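Chapter 5
Carrying, Sorting and Setting Down: The Wash Before the Wash

Most of us learned to do laundry by standing in a doorway while somebody older did it, and we came away with a handful of habits we have never looked at since. There is nothing wrong with that, and I'd never ask you to throw out a habit that serves you well. Still, in a course on running a household it seems only fair to give the humble basket its own chapter, and to begin a good while before any water is involved.

In Chapter 4 we followed the Puvdale household through a week of meals. We stay with them now as they gather up their clothes and towels, and you may like to keep your own notes alongside theirs (the blank chart on page 309 can be copied as often as you need it). 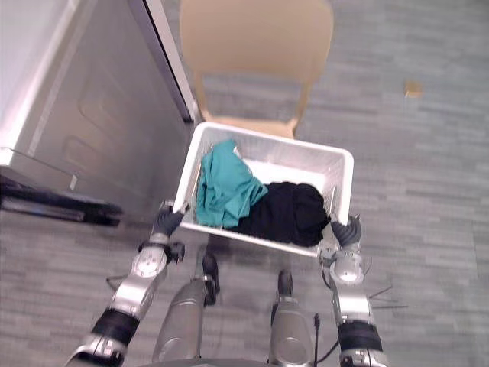
A rigid plastic basket with openings in its sides is a lovely, forgiving thing to work with. It holds its shape when you lift it, it lets the air move through, and it wipes clean with a damp cloth. Carry it level, with a hand on each side, and keep the load low enough that you can see the floor in front of you – hall rugs and sleeping cats have brought down many a confident carrier! Two light trips are kinder to your back than one towering one.

Colour is the next thing to think about. Dark cottons can give up a surprising amount of dye in their first few washes, and a favourite green or blue piece may never quite recover from the company. If you're unsure, dampen a hidden seam and press it against a white cloth.

By the end of this chapter you should be able to sort a mixed load by colour and fabric, read a care label, and plan a wash day that suits your own home. The care symbols are set out in full on page 333, and new terms are in the glossary, page 391.

5.1 Gathering the load

Begin in the bedroom farthest from the laundry and work your way back, checking pockets as you go.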